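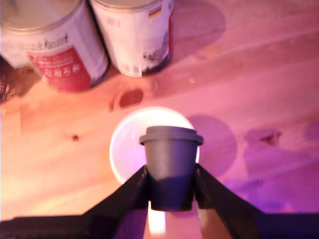 Jirker table-setting set, README

Jirker is the arm at the end of the serving counter in the Hartley staff canteen. This folder holds 339 recorded runs of it putting cups on plates, plus the notes of the people who used to do that without being recorded.

What's in it
runs/ – one folder per run, wrist view and joint log
notes/ – shift notes, typed up by Tracey Stockdale, spelling left alone
labels.csv – placed, tipped, dropped, gave up

"Gave up" is a label for the arm. Maureen Ellwood asked if staff could use it too and was told no.

The task
Pick up a lidded cup, bring it over a plate, let go. Some runs have cans standing on the table and some have colored light across it, so expect strong orange and violet and shadows the size of the plate. Please don't color-correct before training. Trevor Rowbotham did this to the March runs and we had to restore them from backup.

What changed at work
The counter went from three people to 2. The third job is now called cell attendant, pays the same, and consists largely of handing cups to a machine that hands them on. Maureen has it. Her notes are the most useful file here, particularly on lids, which the planning document covered in one line.

The lunch rush is still done by hand. Jirker works the quiet part of the afternoon and has Friday off, an arrangement the staff have asked about for themselves.

Known problems
Blur near the fingers in many runs.
"Placed" means the cup stayed upright, wherever on the plate it ended up.
Run 450 is a duplicate ID left over from testing. Skip it.

Questions go to Ibsa Gudeta at the Lisbridge office. Questions about lids go to Maureen.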